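Chapter 6
Presenting Soft Headwear

Learning Objectives

After studying this chapter, you should be able to:
Name the main parts of a baseball cap and explain how each one affects display.
Sort a mixed group of caps by color, fabric, and condition.
Choose between flat, stacked, and raised presentation.
Prepare a worn or washed cap for the sales table.

Key Terms: crown, brim, sweatband, closure, riser, facing, washed finish

Opening Case: The Side Table at Lendum

When Chia-hao Tam took over the accessories floor at Lendum, a clothing store with 300 styles in stock, caps were kept in a deep bin near the fitting rooms. Customers had to dig for them. Crowns were crushed, brims were bent against the walls of the bin, and dark colors sank to the bottom where the light did not reach. Staff straightened the bin each morning, and by noon it had returned to its former state.

Tam moved the caps to a plain wooden table and gave each color its own place. She kept a small reserve of each style in a drawer and asked staff to fill gaps from the drawer instead of crowding the surface. The store later adopted the same plan for knitted hats and scarves. The case raises a question that runs through this chapter: how much of a product must a customer see before deciding to pick it up?

6.1 The Cap as a Display Object

A cap is harder to display than a folded shirt. It has no flat side, it holds its shape only in part, and it looks different from every angle. The crown is the section that covers the head. In a structured cap, a stiff backing holds the front of the crown upright. In an unstructured cap, the fabric is free to fold and settle, and the crown sits low when it is not being worn. Neither form is a fault, but the two should not be mixed in a single row, where the softer caps will appear neglected. 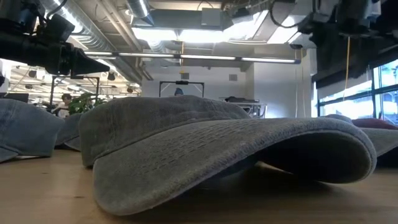 The brim carries much of the character of a cap. Rows of stitching hold its layers together and help it keep a curve. A curved brim placed on a flat surface touches at its sides and rises in the middle, and the space beneath it will be dark under overhead lighting. For this reason the underside of the brim should be considered when lamps are placed. A light directed from the front and slightly to one side will soften the shadow and bring out the texture of the cloth.

Washed finishes need particular care. The fabric has been treated to look faded, and its color may vary along seams and edges. Two gray caps from the same carton may not match under store lighting. Yao-tsung Yeh, whose training manual for the Wukis stores is quoted at several points in this book, gives the following rule: "Lay the grays beside the blues before you decide which are which." The comparison should be made on the actual table, as the tone of the wood will influence how a muted color is seen.

6.2 Flat and Raised Presentation

In flat presentation, caps rest directly on the table with their brims facing one way. The method is quick to restore and suits basic colors sold in quantity. Its weakness is that the caps at the back are partly hidden by those in front.

In raised presentation, one cap is lifted above the rest on a riser. A clear plastic riser adds height without adding another color. A deep or warm shade, such as maroon, is a sound choice for the raised position when the surrounding stock is gray or blue. A small artificial plant may be set nearby, provided that it stays lower in importance than the merchandise.

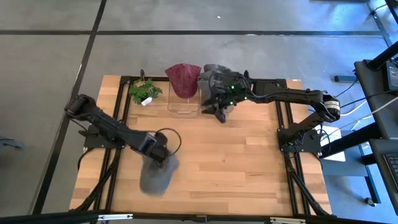

Should every color in the range be placed on a riser?

Only one or two should be raised. A riser draws attention by contrast with the level surface around it, and the effect is lost when most of the stock stands at the same height.

6.3 Preparing Caps for the Table

Before a cap is put out, staff should remove loose lint with a soft brush, working from the top of the crown toward the brim. The sweatband is turned inside and the closure fastened at its middle setting. A collapsed crown may be filled with tissue paper, but the paper must not show from the front. Brims should not be bent by hand to match one another.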